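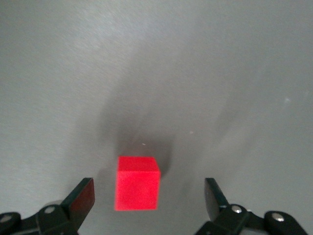
Sonden Color Words

Word list and survey answers on how people name colors in everyday speech. Version 2, prepared by Despina Obradović.

What is inside

The data has 164 answer sheets, collected in the town of Erncombe and in the villages near it. Each person was asked to name painted cards in their home language and then in English. Many people gave more than one word for the same card, and we kept all of them in the order they were said.

Files

answers.csv — one row per person and card
words.csv — every word once, with spelling variants
cards.txt — the card list, in the order of showing

Columns in answers.csv

person: a number, not connected to any name
card: code of the card
word: the answer as it was spoken
sure: from 1 to 4, where 4 means the person answered without waiting

Known problems

Red and pink are the most difficult part. Some speakers use one word for both, and then add "light" or "washed" only when they are asked again. Dragica Kelmendi checked these rows by hand, but she and I still do not agree on the word for brick red, so both readings are in the file.

The cards were shown indoors, in the afternoon. We did not measure the light. Please do not use the data for studies of color vision.

Changes

Version 2 corrects the spelling of the Bošković sheets and removes double rows. The gray cards have new codes, so old scripts must be updated.

Use

Free for teaching and research. Please write the version number when you cite it.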